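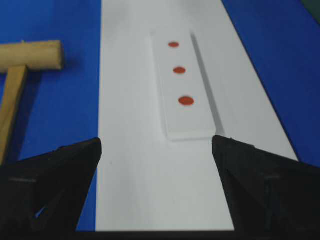

Most of what gets sold for removing marks from white surfaces is a small amount of cleaner and a large amount of label. I have a cupboard full of it, and I have gone back to dish soap for nearly everything. White shows you what you're up against, at least. A strip of matte white picks up small dark specks and smudges that would vanish on gray, and if you set a cleaner white block on top of it, the strip looks dingier than it did a minute ago. Keep that in mind before you scrub. Half the "yellowed" shelves people write to me about look yellowed next to something newer.

Start with a damp cloth. Then a drop of dish soap in warm water. Then stop for a cup of coffee and look at it again in daylight, from the side. If the mark is still there, try baking soda mixed to a paste, in a corner first. Baking soda is a mild abrasive, whatever the recipe sites say about it being gentle, and on a matte finish it can leave a shiny patch that is worse than the smudge.

Vinegar and baking soda together

I will keep saying this. Mix them and you get fizz, and when the fizz is over you get slightly salty water. It may help push some gunk down a drain. It does nothing much for a shelf. Use one or the other.

Melamine sponges

These do work, and that's the trouble. They work by sanding. I went over the inside of a painted cabinet door with one every week for a year and took the sheen right off around the knob. Fine for a scuff on a baseboard. Not fine as a habit.

Bare wood: dowels, rods, spoon handles
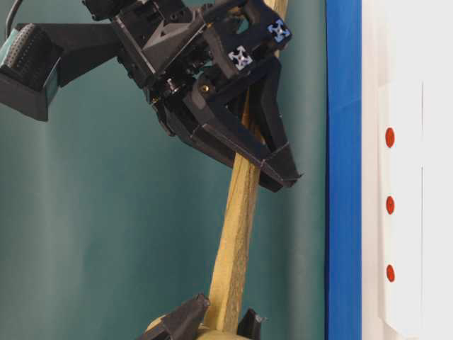
Oil is the other thing people oversell. A closet rod does not need feeding. Wood is not hungry. If a pale rod feels rough, rub it lengthwise with fine sandpaper, wipe off the dust and leave it alone. If clothes hangers drag on it, rub on a bit of plain candle wax and buff it with an old sock. I tried the Maser wood balm on one rod and candle stub on the next, and after 7 months I couldn't tell which was which. The balm smelled nicer.

For spoons and anything else that touches food, food-grade mineral oil is enough. Olive oil can turn rancid, and you will smell it on a hot day in June.

My neighbor Margit Győri disagrees with me on all of this and swears by Skeretti polish. Her spoons look good. Her spoons also hang on the wall and never go near a pot, so I don't put much weight on it.

Stuff I stopped buying

Undero shelf wipes. Five wipes in, the pack had dried out, and a rag does the same job.

Hedlund "restoring" spray for white trim. It left a film that caught dust faster than the bare paint did. I got it off with dish soap.

Any sandpaper sold as 800 grit for "household use." For a closet rod 220 is plenty, and the hardware store sells it by the sheet.

Updated May 15, 2018. I took out the tip on toothpaste for scratches, after a reader asked whether I had tried it on a glossy table. I have now. Don't.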